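Brondby Stripe Capsule, unpainted print, 3D-printed plastic
Sold by Ullholm. Designed by Mirta Alarcón.

Ships in a padded mailer. Marker not included, and we will be asked anyway.

The Brondby is a desk ornament you have to finish yourself. It comes off the printer white and slightly chalky, with a domed cap on top, straight sides, and raised bands across the front with openings between them. Customers have called it a helmet, a space capsule and a very small apartment block. We call it the Brondby and decline to take a side.

Each band has a flat face with a thin raised rim around it. The rim is your coloring line. It forgives a fair amount, though Callum Forsyth in packing has tested its limits and we no longer let him do the shop samples.

What to color it with
Permanent marker gives the darkest result. Wax crayon works too and has a friendlier look, but it will come off on your cuff. Water-based felt tips bead up and sulk. Whatever you choose, expect streaks. If you want an even coat, buy paint, or buy something from Setik, who make very even things.

Size and material
The Brondby is 5 inches tall and printed in white plastic at our workshop. Supports are removed by hand. You may find a stray whisker of plastic inside one of the openings; a fingernail deals with it.

Care
Dust with a dry brush. The openings collect crumbs if you eat at your desk, and you do. Keep it off radiators and out of parked cars in May or later.

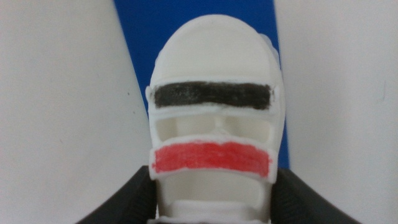
Front view, with black and red bands colored by hand.

Ordering
Sold singly or in a box of 30 for classrooms and parties. Allow 2 weeks for boxes. Returns are accepted within 50 days on pieces that have not been colored in, and yes, we can tell.

See also: Pană, the same idea in the shape of a feather.

Page updated 24 Mar 2021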